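About us

Hi, I'm Velimir Vlachou, and I run Bornuvberg. We make a hand-held gripper kit called the Stukby. You hold it, you squeeze it, two fingers close on whatever is in front of you, and the camera on top records the whole thing so your robot has something to learn from.

I started the company after 4 years of fixing packing machines at a plant in Trarkia. I liked the machines fine, but every time we needed one to handle a new part, somebody had to sit with a laptop for weeks. My first gripper was made of drawer slides and a bicycle brake lever. It pinched me constantly! But I could show it how to pick up a hinge in an afternoon, and that was enough to make me quit my job (my mother still brings this up).

We work out of the old Schumacher building, second floor, above a place that repairs sewing machines. The freight elevator is slow and the coffee is decent. If you want to come by and try a Stukby before you buy one, mornings after 9 are best, and July is usually quiet, so you can stay as long as you like.

What you get

The kit weighs 560 grams with the camera on, which most people can hold through a long session without switching hands. In the case you'll find the hand unit, the camera mount, a charging cable and four pairs of fingertips. I wrote the setup guide myself and I've rewritten it more times than I'd like to admit - if a step is confusing, email me and I'll fix it that same week.

We also do the collecting for you, if you'd rather not. Send us a box of your parts and a note about what you want done with them, and we'll record the sessions here on our own tables. A standard order is 270 recordings of one task. Bigger jobs are fine too, just talk to me first so I can tell you when we could start.

Small stuff is what I love most. Washers, clips, paper goods, office supplies, all those flat little things that sit so low on a table that you have to come at them just right.
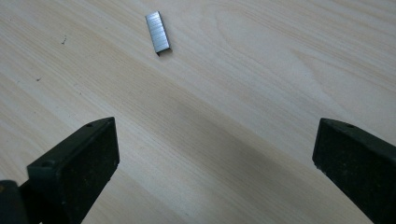 A strip of staples on the table, with the fingers open wide and not touching it.

A fair warning on price: we're not the cheapest. The fingertips wear with use and you'll want spares sooner or later, so I sell them one pair at a time and keep plenty on the shelf. You can swap them yourself with a small screwdriver.

Questions, complaints, strange objects you'd like us to try? Write to me through the contact page. I read everything, usually late in the evening, and I answer the strange object ones first.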